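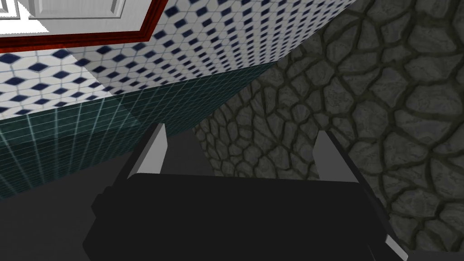
Draughts and heating in shared student houses
Project report, Semester 2
Nataša Mujić

Introduction

My project looked at how much warm air is lost through gaps around doors in older rental houses, and whether cheap seals make a difference. I chose the topic after a cold winter in a share house on Omwood Street, where the hallway was always colder than the rooms off it.

Method

I asked 13 households to take part and 10 agreed. Each one kept a diary of indoor temperatures for 21 days, read from the same model of thermometer at breakfast and again before bed. Halfway through, six of the houses were given foam strip for the door frames and a brush seal for the bottom of the door. The other four changed nothing.
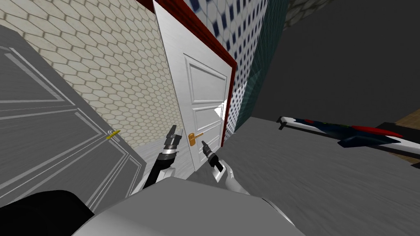
Reading time: 2 minutes

A door left slightly ajar lets out far more air than a poor seal does, so I asked people to note when internal doors were left open. Not everyone remembered. Two of the diaries had gaps of several days and I left those days out of the averages.

Results

The sealed houses were warmer at breakfast by an average of 0.6 degrees compared with their own first half. The unsealed houses hardly changed. The evening readings were harder to use as heaters were often on by then, and the colour-coded chart in Appendix B shows how scattered they are.

Three households said the hallway felt less draughty. One said the brush seal dragged on the carpet and they took it off. 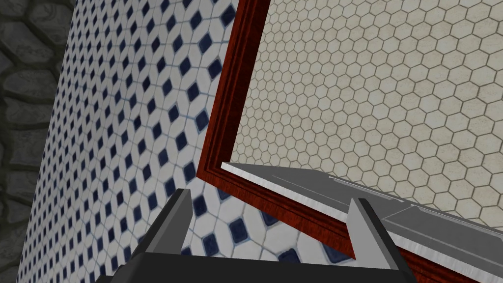 Limitations

The sample was small and the weather turned milder in the second half. I didn't measure floors or walls, although tiled rooms were mentioned in four diaries as the coldest in the house. I would also like to have had power bills, but most tenants split theirs and couldn't find them.

Further work

A longer trial with automatic loggers would remove the problem of missed readings.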